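Ticket 400: bottle tidy task stalls at cap step, floor pickup unreliable
Opened by: Esther Nyamweya
Assigned to: Sabina Trnka
Site: Irnau
Status: Open, waiting on parts
Opened: 1/31/23

Problem as reported
The two-arm cell is meant to put small bottles on the wire-legged shelf, match each loose cap to its bottle and close it. Shelving works. Capping does not. The planner marks the job as finished while caps are still on the table. Customer (Dindport) wants to know if this can be sold as a household chore or not.
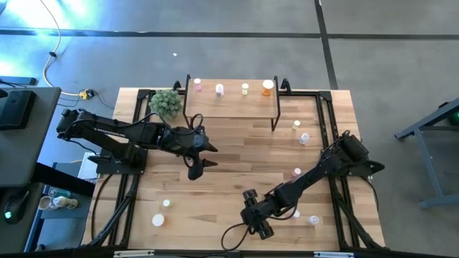

Log, S. Trnka
Restarted both arm controllers and re-ran the job from the saved start state. Same result. The left arm goes to its wait pose in front of the shelf and stays there. The right arm makes one attempt at a cap, gets no grip signal, retries twice and reports success. The success flag is set by the retry counter running out, so it means nothing. Raised as a separate fault.

Cap pickup: a flat cap lying on the table gives the fingers very little to close on. With the grip height set for bottles they close above it. Lowered the grip height by 2 mm and got the larger caps, but the fingertips then rub on the wood and the force limit trips. Put the height back to default.

Bottles on their side: the grasp model treats these as upright and comes down on the wrong axis. Known from the July build, not fixed.

Threading: tried by hand-guiding both arms, left holding the bottle, right turning the cap. The wrist stops at 90 degrees in this mount, so a screw cap needs several regrips. Cross-threaded on most tries. Push-on caps should be easier, not tested.

Reply, E. Nyamweya
Please also check the floor case. Dindport's list has "pick up dropped items" above "close bottles", and they have wood flooring throughout. Baloch says the wrist camera loses its range estimate when it looks down at boards. Can you confirm before I answer them?

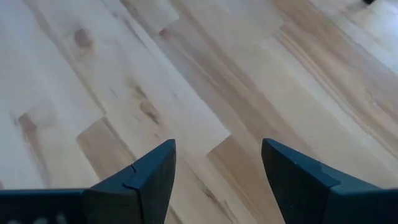
Log, S. Trnka
Confirmed in part. Range is steady over plain areas and jumps where the light reflects off the finish. The detector also returns false hits on knots and dark grain, at low confidence. Raising the threshold removes those and also removes real small items, so I have left it alone. Matt tape over one patch cured the range jumps there. I would not suggest that to a customer.

Workaround for now
1. Turn off the capping step in the job file.
2. Stand all bottles upright before starting.
3. Ignore the success flag. Check the table by eye.
4. Floor pickup: large items only, blinds down.

Parts
Softer fingertips ordered from Ollitz, 25 mm wide. Their rated life is 2,000 cycles, which is short for daily use but enough to test cap pickup.

Answer for Dindport, draft
Putting upright bottles on a shelf: yes, with someone nearby. Closing bottles: no. Clearing small things off a wood floor: not yet.

Esther, please change the wording as you like but keep the "no". Ticket stays open until the fingertips are fitted and the flag fault is closed.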